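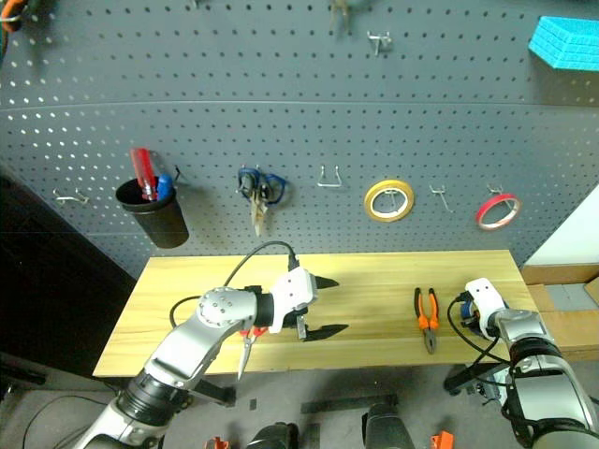
도니 케언스

블루레이 박스를 사면 제일 먼저 비닐을 뜯고, 그다음에 후회한다. 〈크라이턴〉 전집 박스는 순서가 좀 달랐다. 비닐을 뜯기도 전에 선반에 안 들어간다는 걸 알았다. 포리츠(Poritz)가 무슨 생각으로 이런 판형을 골랐는지 모르겠는데, 일반 블루레이 케이스보다 손가락 두 개만큼 높고 요리책보다는 조금 낮다. 결국 요리책 옆에 꽂았다. 우리 집에서 요리책 칸은 손이 제일 안 가는 곳이라 작품에 대한 예우로는 좀 미안하다.

모르는 분들을 위해 설명하자면 〈크라이턴〉은 변방 화물항 일른포트를 무대로 한 우주 드라마다. 한 회가 짧고 제작비는 더 짧았다. 주인공 크라이턴은 세관 검사관이고, 매회 수상한 화물을 열어 보거나 열지 말라는 화물을 열어 본다. 함대전은 대사로만 나온다. 누가 창밖을 보며 "굉장하군"이라고 하면 그게 함대전이다. 나는 이 드라마를 중학생 때 심야 재방송으로 띄엄띄엄 봤고, 그래서 2시즌에서 부관이 왜 갑자기 다른 사람이 되는지 오랫동안 몰랐다. 이번에 순서대로 봤는데도 모르겠다. 배우가 바뀌었고 설명은 없다.

박스에는 전편 42화가 들어 있다. 본편 총 1,031분. 뒷면에 자랑스럽게 큰 글씨로 적어 놓았다. 스트리밍판에서 빠졌던 3시즌 중반의 법정 에피소드도 복원되어 들어갔는데, 보고 나니 왜 빠졌는지 알 것 같았다. 외계인 판사가 판결문을 처음부터 끝까지 낭독한다. 그래도 있어야 할 것이 있어야 전집이다.

화질부터. 1시즌은 기대 이상으로 좋다. 예전 DVD에서는 일른포트의 하역장이 안개 낀 지하 주차장처럼 보였는데, 새로 스캔한 화면에서는 안개가 걷히고 그냥 지하 주차장이 보인다. 기둥에 바른 은색 페인트의 붓 자국까지 또렷하다. 이걸 장점으로 칠지 단점으로 칠지는 각자의 애정에 달렸고, 나는 장점으로 친다. 피부 톤은 자연스럽고 필름 입자도 박박 문질러 지우지 않았다. 어두운 장면에서 계단 현상이 가끔 보이지만 소파에 앉은 거리에서는 참을 만하다.

2시즌은 특수효과 장면이 문제다. 원본이 비디오 합성이라 다시 스캔할 필름이 없다고 한다. 크라이턴이 문을 열고 나가는 순간 화면이 흐려졌다가, 다시 들어오면 선명해진다. 몇 화 보다 보면 화면이 흐려지는 것만으로 곧 돈 쓴 장면이 나온다는 걸 알게 된다. 일종의 예고편으로 여기기로 했다.

음성은 원어 스테레오와 새로 믹싱한 5.1채널 두 가지다. 5.1채널은 권하지 않는다. 믹싱 담당자가 후방 스피커를 놀리는 게 아까웠는지 항구의 환풍기 소리를 전부 뒤로 보냈다. 3화를 보다가 우리 집 주방 후드를 끄러 갔다. 꺼져 있었다. 스테레오로 돌리니 마음이 편해졌다.

한글 자막은 대체로 좋고, 가끔 이상하게 좋다. 말장난을 꼼꼼히 살린 회가 있는가 하면 고유명사가 디스크마다 달라지는 회가 있다. 밀수 행성 Pliltau가 첫 디스크에서는 플릴타우, 다음 디스크에서는 플릴토, 마지막 시즌에서는 필타우다. 나는 한동안 밀수 행성이 셋인 줄 알고 이 우주의 치안을 걱정했다. 포리츠에 문의했더니 다음 날 답이 왔고, 확인 중이라고 했다. 4월 11일 현재까지 확인 중이다.

메뉴 이야기를 안 할 수 없다. 디스크를 넣으면 로고와 경고문이 30초 나오고, 건너뛰기가 안 된다. 한 번이면 참는다. 그런데 이어보기 기능이 없어서 플레이어를 껐다 켤 때마다 다시 본다. 경고문 배경음악은 이제 흥얼거릴 수 있다. 본편 주제가보다 잘 외웠다. 에피소드 선택 화면에는 제목 없이 장면 사진만 뜨는데, 사진이 거의 다 크라이턴이 상자 앞에 서 있는 모습이다. 상자의 생김새로 구분해야 한다.

부가 영상은 양보다 질, 이라고 쓰고 싶지만 양이 적다는 뜻으로만 읽어 주시기 바란다. NG 모음은 음질이 나빠서 왜 웃는지 모르는 사람들을 한참 바라보게 된다. 세트 디자인 다큐멘터리는 볼 만하다. 함교 조종석이 1시즌 내내 같은 의자 두 개를 앞뒤로 옮겨 찍은 것이라는 이야기가 나오고, 그걸 알고 나면 다시는 의자 말고 다른 것이 눈에 들어오지 않는다.

진짜 물건은 각본가 키어 셈플의 음성 해설이다. 회차 몇 개에만 달려 있는데, 이 사람은 자기 작품을 하나도 기억하지 못한다. 첫 회부터 "저 사람은 누구죠?"로 시작하고, 범인이 밝혀지는 장면에서는 진심으로 놀란다. 중간에 한참 조용해서 디스크가 멈춘 줄 알았더니 그냥 재미있게 보고 있었다. 4시즌 결말에 대한 해설에서는 딱 한마디 한다. "이때는 한 시즌 더 할 줄 알았어요." 그 뒤로는 엔딩 크레디트가 다 올라갈 때까지 말이 없다. 나는 이 해설만으로도 박스값의 절반은 건졌다고 본다. 나머지 절반은 법정 에피소드를 한 번 더 보면서 생각해 보겠다.

소책자는 20쪽이고 종이가 두껍다. 회차 안내가 꽤 충실한데 4시즌 부분이 먼저 나오니 처음 보는 분은 조심해야 한다. 누가 배신하는지 첫 장에 사진과 함께 실려 있다. 같이 들어 있는 세관 통관증 복제품은 귀엽다. 다만 이름 칸이 한글 이름 석 자를 적기에도 좁다. 성만 적었다.

디스크 트레이는 겹쳐 꽂는 방식이다. 뒤에 있는 디스크를 꺼내려면 앞의 것을 빼야 하고, 뺀 디스크를 둘 데가 없어서 무릎에 올려놓게 된다. 트레이 걸쇠는 또 어찌나 튼튼한지, 디스크를 뺄 때마다 휘는 모양을 보며 숨을 참는다. 지금까지 깨진 것은 없다. 내 것은 3시즌 첫 디스크에 가는 흠집이 있었는데 재생은 문제없었고, 교환 신청은 상자를 우체국까지 들고 갈 생각을 하다가 그만두었다.

살 만한가. 이미 DVD로 갖고 있고 1시즌을 제일 좋아한다면 사시라. 2시즌파라면 할인할 때까지 기다려도 늦지 않다. 포리츠는 작년 11월에도 창고 정리를 했고, 그때 내가 제값에 샀던 다른 박스들이 줄줄이 목록에 올라왔다. 처음 보는 분이라면 스트리밍으로 몇 화 본 다음 결정하는 편이 좋겠다. 세관 서류 작성 장면이 길게 이어지는데도 다음 화를 누르고 있다면, 유감이지만 이쪽 사람이다.

별점은 다섯 개 만점에 세 개 반. 반 개는 키어 셈플에게 주는 것이니 포리츠는 가져가지 말 것.

홈 | 뉴스 | 리뷰 | 드라마 | 영화 | 디스크 | 게시판 | 맨 위로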